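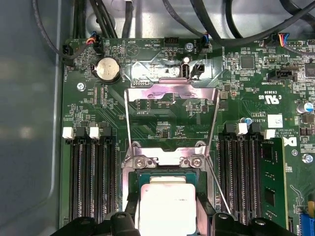
Fingers over the processor, old Dell board.

I've been teaching our arm at Wornesside to work round a CPU socket by remote control, and my first tip is to go slower than feels sensible. I use the wrist view for the last bit and line up the gap between the fingers with the chip. 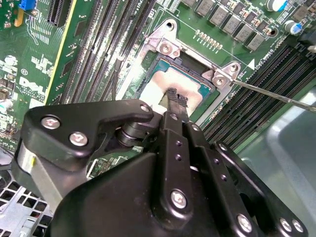 Jaws pointing down at the chip - mind that frame!

Lift straight up before you go sideways. Ute Pfeiffer does 33 runs before her tea and swears by it.
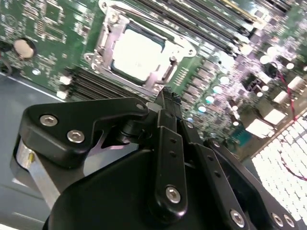 If a run goes wobbly, bin it and start again (I kept my bad ones until July and was sorry!). Keep your elbow on the bench too - it steadies the hand no end.
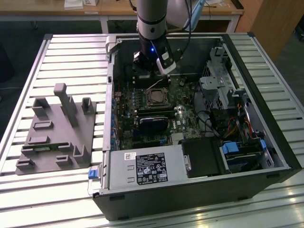
Park the arm well clear before you reach into the case, and jot down which runs were good while you still remember.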